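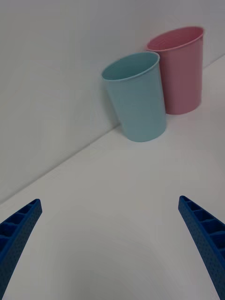

Cups, Cups, Cups (and a Little Shelf News)

I've been meaning to write about cups for months now, and every time I sit down to do it I get sidetracked by soup or coat hooks or whatever else is going on in my house. But we've got people coming for the holidays, I spent most of the weekend with my head in the kitchen cabinets, and cups are all I can think about. So cups it is!

It started because I couldn't close the door of the cabinet over the sink. We own so many mugs. Mugs from gas stations, mugs from a 10K I walked, a mug shaped like a cactus that is impossible to drink out of unless you go in from the back. They all have handles, and handles are what eat up a shelf. You can't stack them past two high without the whole thing leaning, and you can't slide them close together either, because one handle always hooks the next one and then you've got a chip.

Plain tumblers don't do that. If they're narrower at the bottom than at the top they drop right inside each other, and a whole tower takes up the space of one mug. I know this isn't news to anybody who has ever been to a cookout, but I'd somehow never carried the idea over to my everyday dishes. I bought a few back in May at the Baloyi shop downtown (the one with the green awning, next to the shoe repair) mostly because I liked the colors, and by the end of summer they were the only thing we reached for. Water, iced tea, orange juice, toothbrushes, a handful of pretzels. My youngest eats cereal out of hers and I've stopped arguing.

About colors. I grew up in a house where every glass was clear and you had to guess whose was whose, so everybody just took a new one, and by supper the sink was full. My rule now is one color per person per day. A dusty pink and a soft grayish blue look so nice side by side, and you can tell them apart half asleep. Stick with the muted ones if you can find them. I tried some bright orange a while ago and they made my kitchen look like a daycare, which I loved for a week and then really didn't.

Also, skip anything with writing on it. I had a set with cheerful sayings and the letters came off in the dishwasher one at a time, until the one I used most said "GOO MOR." Plain holds up better. Plain is also easier to match when you lose one to a picnic.

Now for the cleaning part, because I promised a couple of you I'd get to it. Tea leaves a brown ring in everything, and it shows worst in pale cups. I put a spoonful of baking soda in the bottom, add just enough warm water to make a paste, rub it around with a soft cloth, and rinse. For a stubborn ring I leave the paste in while I do the rest of the dishes. Don't use the rough side of the sponge! It dulls the inside and then the next stain grabs on even faster. And let them dry all the way before you stack them. Wet cups stick together like you wouldn't believe. If you've already got two stuck, stand the bottom one in warm water, put a little cold water in the top one, and give it a gentle twist.

As for the mugs, I kept 7. The rest went in a box to the Flesham Street thrift store, cactus included. I was sad for as long as it took me to drive home and shut that cabinet door with one finger.

The shelf news is that I finally put up the little ledge by the fridge. It's a Fosida one, white, and it came with 2 brackets and a bag of screws that were all too short for my wall, so I used some from the junk drawer. It isn't perfectly level. A marble would roll, slowly, toward the toaster. Cups stay put, though, and the kids can reach them without climbing on the counter.

If you've got a trick for storing lids, please, please write back and tell me. I have a drawer full of them and I couldn't tell you what a single one goes to. I'm hoping to get into that mess for the next newsletter, right after I find out what's making the drawer smell like cinnamon.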